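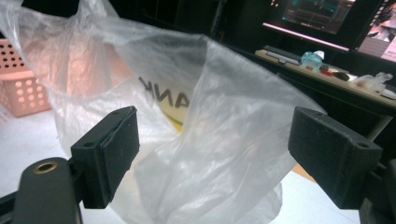 May 25, 2019

Robot club notebook, grocery unpacking project

Long session, messy notes, sorry to whoever reads these next. I'm writing while the batteries charge so I don't have to remember any of it on the bus.

First the finger pads, because that's what ate the morning. The new rough pads are on both fingers of the hand tool and I like them a lot better than the smooth ones. With the smooth ones you had to squeeze until the trigger squeaked, and film would still slide right out the bottom. The rough ones grab a fold of bag almost as soon as they touch it (I did this by feel first, bag in one hand, tool in the other, very scientific). One of the old pads took a strip of black off the finger when I peeled it. It's cosmetic, leave it. Next time warm the glue up with the hair dryer before pulling!

The screws on the Tornico fingers and the Rutkowska fingers are NOT the same length. I knew this in September and wrote it down and then forgot it anyway. The long ones bottom out and you think the finger is tight when it's only tight against the screw. I put the short ones in the lid of the parts box with tape over them. Please put them back under the tape.

OK, bags. We've been putting off bags all spring and doing cans and boxes, and now I see why. A can stays a can. A plastic bag goes up like a sail if you come at it too fast, and once it's puffed up there's no edge to aim for, just a lot of shiny film in front of everything. Today was the see-through white kind with big black letters on it, one item inside, white table, pink basket next to it as the drop spot. The job is to close on the film above the item, lift, swing over the basket, let go. Simple to say!

Things I noticed, in no order:

Coming in low with the fingers wide open works better than coming from the top. From the top I kept pinching the item through the bag, and then the whole thing tips and rolls out of the grip on the way over.

The film drapes into the gap between the fingers if you wait a second before closing. I started counting "one potato" out loud and my grabs got noticeably better. It does mean every run is a bit slower, so we should decide if we care. I don't think we do, the judges at Bruston score clean drops and the clock only breaks ties. (Somebody should reread the rule sheet to be sure, I'm going from memory.)

When the bag balloons it covers the basket, and then from the tool's point of view there's hardly any basket to steer for. You can see it, sort of, through the plastic. I'm worried about what our basket finder will make of that. It was tuned on nice open views and it loves that pink. A pink with a foggy white layer over it is a different color as far as the code is concerned. I want to try widening the color range before we do anything fancy.

Printed letters might be a help. They're the one thing on the bag with a hard edge, and they move with the film. On the other hand you get them backward when you're looking at the wrong side, and folded up so you only get a few of them. Don't try to read them, just follow the dark blobs? I'll ask at the next meeting.

Numbers for the chart: 19 runs kept. I threw out 2 where I bumped the table with my hip and shoved the bag along. Of the ones we kept, 5 had the bag slip before it got over the basket, and all of those were from before I started waiting. The rest went in, though I'm being generous with one that hung on the rim and needed a nudge from gravity.

The Breseo charger is doing the blinking thing again. Unplug it, wait, plug it back in on the other outlet. I have no idea why that helps.

To do:

New bags, the crinkly ones are getting stretched out and soft and that changes the grab
Widen the pink range in the basket finder, run it on today's files only
Try a heavier item, maybe the bag of rice
Check finger screws before every session, not after
Somebody with small hands please fish the washer out from behind the bench

Battery just went green. Going to squeeze in 6 more with the bag lying flat to start, and I'll add those on the next page.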